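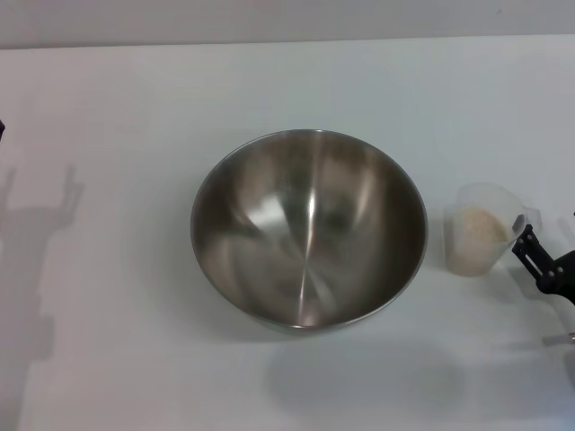 The last week of the 182

Reading time: 5 minutes

February, evening

I put the mixing bowl and the small measuring cup on the table before six o'clock, because I wanted to bake, and then I sat down with the notebook and the baking did not begin. So I write first. The window is open and the neighbour is watering his garden, although I think today is not his day for it.

The bus 182 will stop at the end of this month. I have known it since before Christmas, when they put the yellow paper on the pole at Dromwood shops, but I did not believe in the paper. There was also a yellow paper about a new shelter once, and the shelter never came. This morning the driver told us herself. She turned around at the terminus before opening the doors and said that from March we must go with the other line and change at the hospital, and that she was sorry, and that she would be driving to the coast instead. An old man in front of me said "Well, bugger", and then apologised to me as if I had never heard it.

I have taken this bus for more than 13 years. When I came to Ovunton I had one suitcase and a coat which was much too heavy for the climate, and it was the 182 that brought me from the station. I did not understand that one has to wave at the bus here. At home the bus stops because it is a stop. I stood there very correctly with my coins in my hand and two of them drove past me. Finally a woman put out her arm for me, and this woman was Sharon Massawe, although I only learned her name in the autumn when we had the same English class on the top floor of the library.

I learned a great part of my English on this bus. In the class we learned "I would like to enquire about", and on the bus I learned "how ya going", to which I answered for a long time with the route. "To Dromwood, thank you." People were very kind about it. Oduor still says it to me when he meets me in the street. How are you going? To Dromwood, thank you! He laughs every time, and I laugh too, more than I wish.

I tried today to remember the trip with closed eyes, to see whether I have it complete. First the station, the tyre shop, the school with the painted fence. Then the long hill where the old buses made a terrible noise and everybody stopped talking until the top. Then the creek, and the stop that is called Brarnesska, after a farm which is not there any more. I have never seen a person get on at Brarnesska. Leen says she got on there once with a broken bicycle and that it took her a long time to convince the driver. After that come the houses with the jacarandas, and the roundabout, and the café Oh. It was called something longer before, but the other letters fell off in a storm and the owner painted over the marks and kept the two. I like the coffee there less than I like the name.

I could not remember what comes between the roundabout and the shops. I have passed it thousands of times and there is a grey hole in my head. Tomorrow I will look.

At lunch I telephoned with Tamás. He thinks I should finally buy a car, and he knows somebody who is selling a small one, white, with a new battery. Tamás always knows somebody. I said I would think about it. I do have the licence. I passed the test at the third try, the first two times I was too slow, the examiner wrote "excessive caution" on the sheet and I was a little proud until I understood that it was a mistake. Since then I have driven perhaps as often as I have been to the opera.

The truth is that I don't want to drive. In the bus I read, or I look at the backs of heads. I know some of these heads very well. There is the nurse who sleeps until exactly the creek. There is the boy who had a school bag bigger than himself, and this year he has a beard, or he is trying. I have never spoken with him. If I met him at the hospital interchange I think I would not dare to greet him, and on the 182 we nod.

Desta Araya came by at four with the petition. She has collected signatures on three pages, in very different pens. I signed, and I also wrote my remarks in the column for remarks, and then I saw that my remarks went into the space of the next person, so I had to make an arrow. Desta said it does not matter. She does not expect that the line comes back, but she wants somebody at the council to have to open the envelope. She would like that they keep at least the trip in the early morning for the cleaners and the bakery people. This seems to me a modest wish. I asked if I should write a letter also and she said yes, a short one. She knows me.

The letter (first attempt):

Dear Sir or Madam, I am a passenger of the route 182 and I would like to enquire about

And there I stopped, because I heard my teacher.

I will try again on the weekend, with easier words. I want to say that the walk to the other line is uphill, that there is no shade at all after the church, and that in February this is not a small thing for people with shopping. I want to leave out the coat and the coins.

Later

Sharon rang. She wants us to ride the last one together, the evening one, from end to end and back, and to bring something for the driver. I said I would bake the walnut roll from my mother. Then I looked at the table with the bowl standing there and said I am already practising.

The walnuts I must still buy. Also: stamps, a new bulb for the hall, and ask Leen for the title of the book with the lighthouse.

It is past nine now and still very warm in the kitchen. I heard the bus go down the hill a moment ago. If I am not wrong it was late, as usual.

Recent entries
The neighbour's fig tree
Words I have mixed up, second list
Rain on the library roof
What Leen said about lighthouses

This site uses cookies to remember your settings. By continuing to read you agree to their use.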